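Sep 4, 2025

Second day with the floral cloth down, and I'm still not sold on it. Gray ferns, little sprigs, orangey dots all over. The idea, as I understand it, is that a pattern makes a table look cared for even when there's a pile of stuff on it. I think a pile of stuff on a pattern looks like more stuff. Small things get lost among the dots and then you're patting the table like somebody hunting for their glasses in bed.

I gave myself 10 minutes for the sorting. That came from the Haddad booklet, the one that promises a clear table by the end of the kettle and a cup of tea. I have been suspicious of that booklet since August, when I followed its plan for the hall closet and ended up with two hall closets' worth of things on the hall floor. 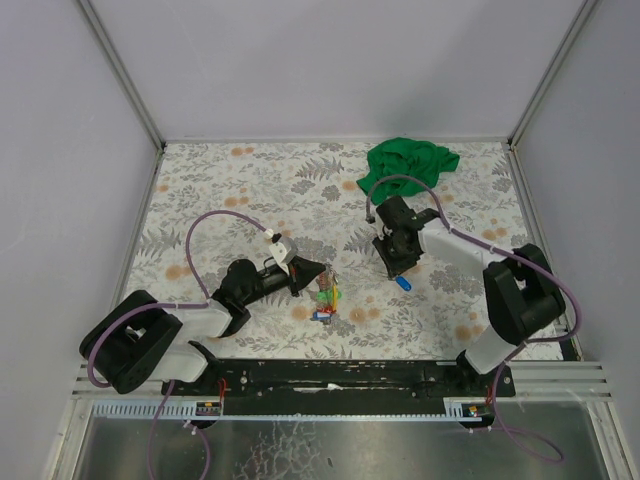 Komer says the ten minutes were never meant for small items, that you are supposed to do cloths and anything foldable first and leave the fiddly bits for a separate evening. Fine, but then the booklet ought to print that on the front. And I don't see how it helps me, with just the one green cloth and everything else fiddly.

I wrote back that folding a single cloth is hardly a stage of the work. No answer so far.

What bothers me about all of these systems is the step called "group by color." Bodlow swears by it, Marton's leaflet has a whole page on it, and I can't think of one time in my life I have gone looking for a thing by its color alone. I look for it by what it does. If I put the reds with the reds I'll have a very pretty box and I'll still be late leaving the house. The clear things don't even get a color. Where do they go? The leaflet has them in with the whites, and I would never look there.
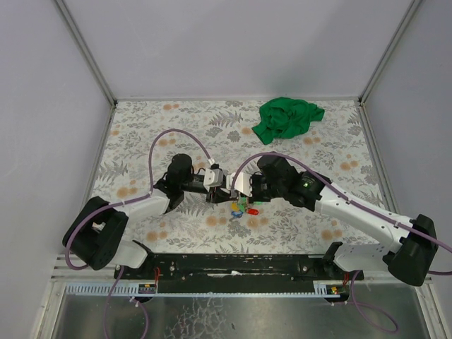

Had soup at lunch and read the leaflet again, hoping to be talked around. I wasn't. There is a line in it about dealing with the biggest item so that you "feel the table open up," and I suppose the green cloth would be my biggest item. It was lying in a heap over toward the back wall, well out of the way, with the small colorful bits bunched up together nowhere near it. Moving it would have opened up a corner I wasn't using. So much for the feeling.

I'll grant the floral cloth one thing, it is easier on the eyes than all that plain gray wall. I may leave it down through the weekend and see if I get used to the dots.

To do: ask Bodlow what the boxes cost without the lids. Find out if Marton takes things back after a trial, because I have my doubts about those dividers. Tea towels need washing. Onions.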